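Bead and lace checker / packer, part time, Clandero Toy Library

Applications open now, close end of December or when we've got the right person, whichever comes first. Don't hang about.

What we are. A toy library. Families, nurseries and a few care homes borrow toys from us by post or over the counter, keep them a while, send them back. Everything that comes back gets checked, cleaned, put right and packed again. That last bit is the job. Last year 1586 loans went out the door and we'd like to do more, but the checking table is always behind.

You'd mostly be on the Gerden threading sets. Coloured wooden cubes with a hole through, a lace to string them on. Popular with the under fives, also very popular with people getting their hands going again after a stroke or an operation. Simple toy. Comes back in a right state.

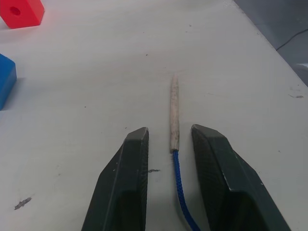 The day to day, more or less in order:

Open the return bags. Tip out, check against the card in the bag. Missing cubes go on the card in pencil, not pen.
Laces. Run each one through your fingers end to end. Fraying, knots, chewed bits. Look hard at the joint where the stick meets the cord, that's where they go. Give it a proper tug. If it moves at all it's out, no second chances.
Sticks. Feel for splinters. Light sanding is fine, a cracked one goes in the bin.
Cubes. Wipe, don't soak (they swell). Check the hole is clear, you would not believe what children post in there. Raisins mainly.
String a few cubes on the lace before you pack, every set, even when you're busy. If you can't thread it easily neither can a three year old.
Pack, label, shelf.

No mending beyond the sanding. If something needs glue it goes to the mending shelf with a note and somebody else deals with it.

Hours and pay. 26 hours a week, spread how you like between 8am and 5pm as long as you're in for the afternoon post. £1586 is NOT the pay, somebody rang last time thinking it was, it's the loans figure, see above. Pay is hourly and on the sheet we send out with the form. Six month contract to begin with, very likely to be extended. Paid holiday. Tea, coffee, biscuits of varying quality.

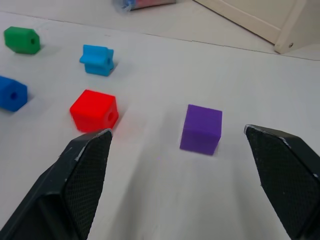 Who we're after. Someone patient with small things. Good eyesight or good glasses. You need to tell the colours apart reliably, a blue and a purple look very alike by four o'clock in winter, and a set that goes out with two purples and no blue comes straight back with a letter. If colours are tricky for you, still get in touch, we have other jobs on the puzzles and the musical stuff where it doesn't matter.

You don't need qualifications. Don't need to have worked with children either, you won't see many, the counter is at the front and we're at the back. Shop, warehouse, sewing, kitchen work, all useful. So is having brought up a family. You'll be sitting most of the time with a bit of standing and some lifting, nothing heavier than a full returns crate, and those can be split. We can raise a table or find a different chair, just say on the form.

You'll need to be OK with the radio on. Station is by negotiaton.

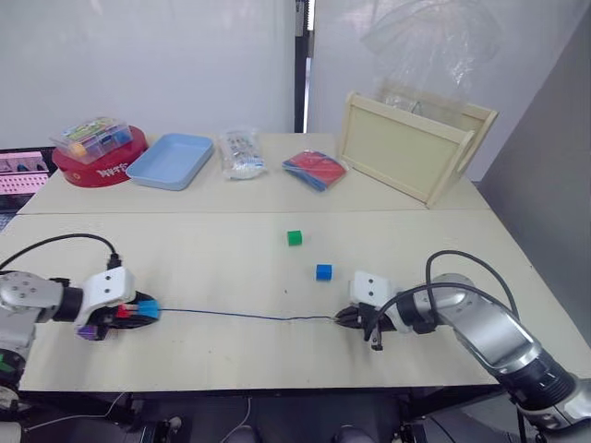 Tidy workers please, and we do mean it. One job out at a time, the rest waits. The two long tables are cream coloured, so a dropped cube shows up nicely, but a lace end under a pile of bags doesn't, and we have lost plenty that way. Front table is for whatever is being checked. Things like the shallow light blue tray, the round red container and anything in clear plastic belong on the table behind. If you're someone who spreads out over every surface going, this will drive you mad and you'll drive us mad.

Training is the first week, alongside whoever is in. Then you're on your own set of shelves. There's a target of 1000 sets checked by the summer, shared between everyone, and no one stands over you with a clipboard.

How to apply. Ask for the form at the counter or write to Ghada Harb, Clandero Toy Library, Niver Street. One page about you is plenty, no need for a CV if you haven't got one. Tell us which hours suit. Shortlisted people come in for half an hour at the table with a returns bag and a chat, travel costs paid, bring reciepts. References after that, not before.

Entrance is on the Niver Street side, door 6, ring twice.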